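3.2. Humedades en el dormitorio norte

Figura 4. Tira sujeta por ambos extremos. 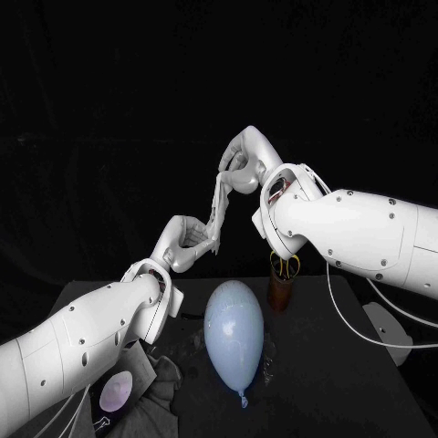

Os confieso que el dormitorio norte me dio más guerra que el resto de la casa de Clurach. Medí la humedad del rodapié en 12 puntos y 11 salieron por encima de mi umbral, ¡menudo susto!, así que levanté el zócalo entero y dejé el muro al aire hasta junio. Para sellar la junta probé dos cintas, la Prolamora y la Gikunside, y con las dos me peleé por lo mismo: una tira fina y arrugada como la de la figura 4, aunque la agarres por los dos extremos, hay que alisarla antes de pegarla. Gasté 468 euros en esta fase (sin contar la pintura).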